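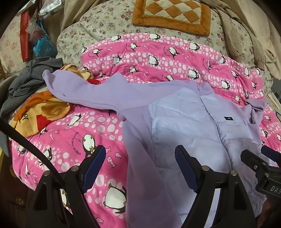 3.2 Collecting demonstrations at home

Most of the folding data in our course project was gathered by the students themselves, in their own bedrooms and living rooms, with hand-held grippers they checked out from the lab in May. We had first planned to do everything on the white table at Holloway, where the light is even and the camera sees very little besides the garment. It was a comfortable plan, and for the first few sessions it served us well, but the policy we trained on that data was easily confused as soon as we laid a shirt on anything with a pattern. So we asked the class to take the grippers home and to work on whatever bed, couch or rug they had, and we are very glad that they agreed to it.

Figure 2 shows the start of one such demonstration, with a light purple jacket laid at an angle over a pink blanket printed with penguins. We are fond of this example, and it is also a useful one. The front of the jacket is quilted and puffy while the sleeves are smooth, so a grip that suits one part may not suit the other. One sleeve is stretched out and the other is bunched up, and the blanket is every bit as lively as the thing to be folded. Other clothes lie close by, and the model has to learn to leave them alone.

Figure 2. A home demonstration from the Lokunberg set, before folding. The blue pads of the gripper fingers are in view in front of the jacket and blanket.

In all, the class recorded 290 home demonstrations, of which we kept 79 for testing and used the rest for training. Students were asked to choose clothes they wore in everyday life and to lay them down without smoothing them first, which some found surprisingly hard to do! We gave no rule about which sleeve to fold first. Looking back, a gentle suggestion would have spared us a good deal of sorting, and the group that takes over the project next year has already written one into its handout.

Jackets with zippers deserve a word of their own. We collected 36 demonstrations with them, and we asked that the zipper be closed before recording began, so that the two halves of the front would move together. Open jackets are a harder problem, and we left them to the Gokholm set, which is described in Section 3.3 along with the towels and pillowcases. Labels for both sets were made in Culleo, our small annotation tool, by the same students who had done the folding.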